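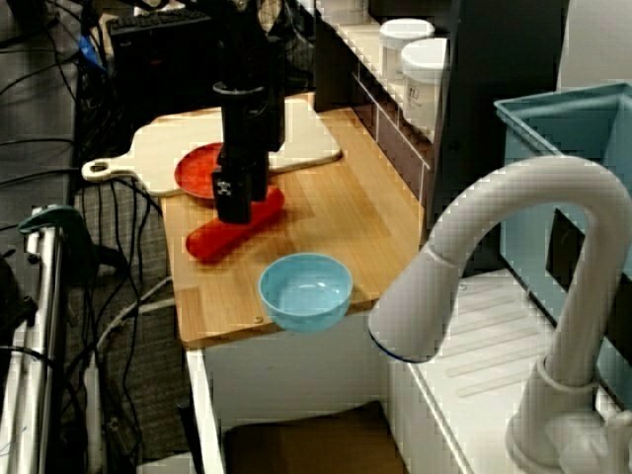
Play kitchen counter with the cutting board, red plate and blue bowl

Re: [playroom-list] Pretend food sets, worth the money?
November 2021

> We put the big pretend food set out in September and I have to say
> it changed the whole corner. The kids sort it, serve it, and put it
> all back. The Kultus catalog says a full set of 153 pieces gives
> "a complete kitchen experience" and I think they're right. I'd tell
> every room on this list to get the full set and skip the small ones.
> Has anybody had a bad time with it?

Not a bad time, exactly, but I don't buy the part about it all going back. We had a big set at Prunthorpe for two years and what I remember is a bin. Everything went in the bin, the bin got dumped on the floor, and the two or three pieces they liked were always at the bottom.

What we keep on the counter now is close to what's in the photos. A board, a plate, a bowl, one red thing that I call a sausage and half the room calls a pepper. I'm not going to settle that for them. They get more talk out of it than they ever got out of the plastic fried eggs.

Some doubts about the catalog, while I'm at it. "Complete kitchen experience" is a phrase for grownups with a budget to spend. I've never met a four-year-old who was short a slice of pretend pineapple. And does your 153 count the stickers and the little paper menus? The Ziltumo box we had certainly did. I'd take those out before comparing prices.

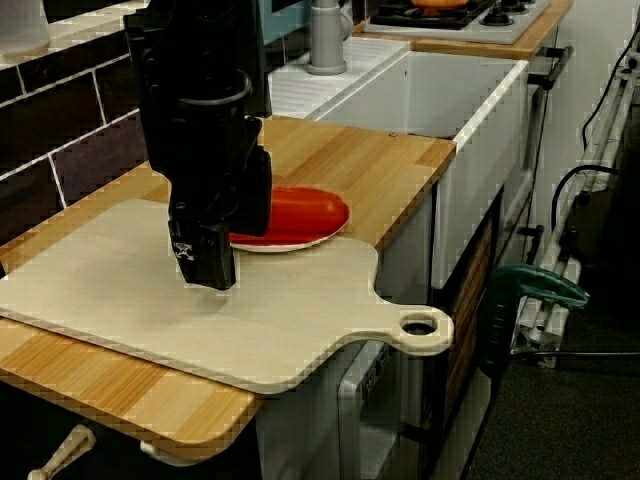 The board is the one piece I'd argue about. People tell me to get a small one so that it sits inside the counter, and the paddle kind with a handle does stick out over the side. Kids walk into handles. Against that, ours can hang on a hook by the hole when we're done, and it's the only thing in the kitchen that reliably goes back where it belongs. I turn the handle toward the wall side if we have a crowd. Do they leave it that way? No.

Plates I would buy in more than one color. We have red and white, and a child who wants the red one wants the red one, so maybe get 2 of each and save yourself the morning. Bowls, same. I'd leave the Vondráček wooden fruit alone unless somebody is giving it to you. It's handsome and it hurts when it's thrown.

So my count would be roughly 13 pieces out at a time, with 5 of them food, and the rest in a closet to swap in. If your full set really is being sorted and put back every day, I'd like to know who is doing it at four in the afternoon, and whether they're under five.

Does anyone have a lid that fits the older Ziltumo bin? Ours split down one side.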